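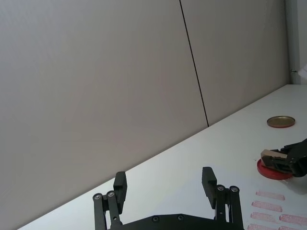 *White table, pale grey wall.*

**Arumugam out as finance minister after 400 days – who's next?**

Board: National politics > Coalition watch

---

**ballotstub** wrote:

So the resignation letter is out. Two pages, one of which is thanks. He leaves "with gratitude and a clear conscience", a phrase I have now read in the farewell letters of three ministers from the same coalition.

My money is on the deputy from Siltska taking over. She knows the budget, she has no enemies I can name, and she looked miserable at the press conference, so she has probably already been asked.

---

**greybench** wrote:

> she has no enemies I can name

Have you met her party? The Siltska branch has been trying to get rid of her ever since the harbor vote. They'd happily promote her to the capital if it got her off the regional list.

---

**ballotstub** wrote:

That sounds like an argument for my side.

---

**tram_to_nowhere** wrote:

Can we talk about why he went? Everyone is being very polite about "differences over the spending plan". The difference was the Gullero rail link. He wouldn't sign it, the prime minister had promised it on a stage with balloons, and one of them had to go. The balloons won.

---

**quorumcall** wrote:

It wasn't Gullero. The rail link was parked in March and everybody in the ministry had made their peace with it. What did him in was the pension amendment, which passed by 2 votes with half his own party out in the corridor. You don't come back from that. He hung on as long as he did only for lack of a replacement they could agree on.

---

**tram_to_nowhere** wrote:

Parked, sure. Then it reappeared in the summer draft on page 942, under "other". I read it so you don't have to. I'd like that evening back.

---

**quorumcall** wrote:

OK, I hadn't seen that. I still say pensions. You can lose a railway quietly. You can't lose your own benches on live television.

---

**harborlight** wrote:

Speaking as someone who lives in Siltska: please don't take her. She answers letters. I wrote about the ferry timetable and got a reply with an apology in it and a new timetable attached. The timetable was wrong, but still.

---

**greybench** wrote:

This is how cults of personality start.

---

**old_turnout** wrote:

You're all skipping the junior partner. Under the coalition agreement they get a say on finance, and their man from Cultomora has been "not campaigning" for the job for weeks. He held a rally there and the party claimed 4000 people. I was there. It was also market day, and I think they counted the customers.

---

**ballotstub** wrote:

They get consulted. Being consulted means someone phones you in the car on the way to the announcement.

---

**old_turnout** wrote:

Read the agreement again. It says "in consultation and with consent". If they're ignored on this they can walk, and then we're all voting before the leaves are down.

---

**quorumcall** wrote:

They won't walk. They're polling just above the threshold and they've only just gotten the nice offices.

---

**tram_to_nowhere** wrote:

Agree with quorumcall, which I don't enjoy typing.

---

**moderator_desk** wrote:

28 July 2021: thread merged with "Finance minister GONE" and "is he gone??". Please keep the Gullero route maps in the transport board. Two posts removed for calling each other accountants.

---

**harborlight** wrote:

Radio now says a decision by tomorrow evening, and that she's been seen going in by the side door.

---

**greybench** wrote:

The front door is being painted. Everyone is going in by the side door.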